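Dryer vent cleaning

Dryer vent cleaning is the removal of lint, dust and other debris from the duct that carries moist air from a clothes dryer to the outside of a building. It is a branch of building maintenance, usually carried out by the same trades that service furnaces and ventilation systems.

Methods

Most work is done with a rotary brush fitted to flexible rods, fed into the duct from indoors or from the exterior hood. A vacuum collects the loosened lint at the other end. Compressed air is used in long runs – mainly in apartment buildings, where ducts may rise through several floors.

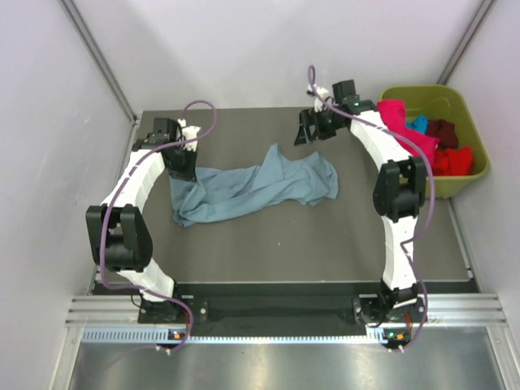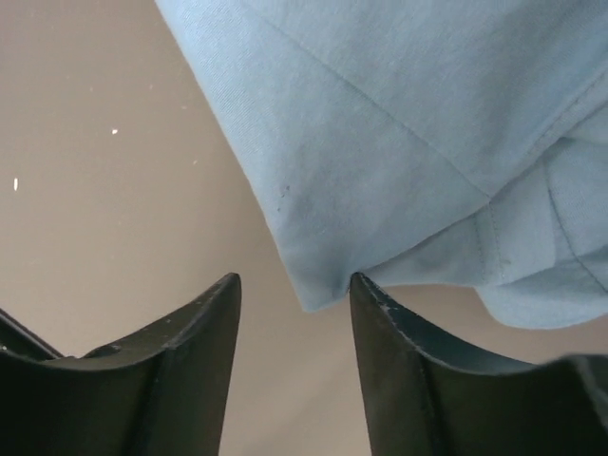
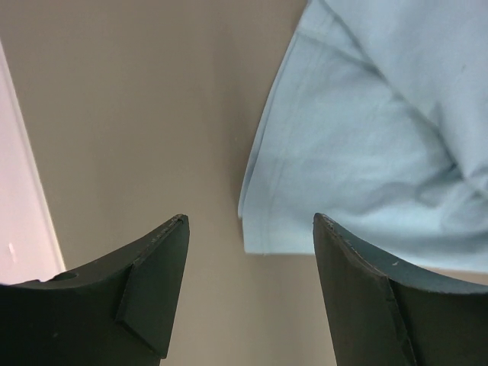 Two robot arms at a tabletop work surface (first picture), and gripper fingers seen at close range (second and third).

Service in Northorpe

In Northorpe, vent cleaning is provided mainly by two firms, Grarar and Sena. Grarar, the older of the 2, serves single-family homes and small laundries. Sena works under contract in the Ursu district, where 900 apartments share vertical exhaust shafts. A housing survey published on September 13, 2019, listed 2389 vented dryers in the town, 200 of them connected to ducts of plastic foil. Replacement of these ducts with rigid metal began the following March.

Frequency

Cleaning once a year is common practice. Households that run the dryer daily, or whose ducts have several bends, may need it more often. Longer drying times and a hood flap that fails to open are the usual signs of a restricted duct.

See also: Air duct cleaning; Exhaust hood; Lint trap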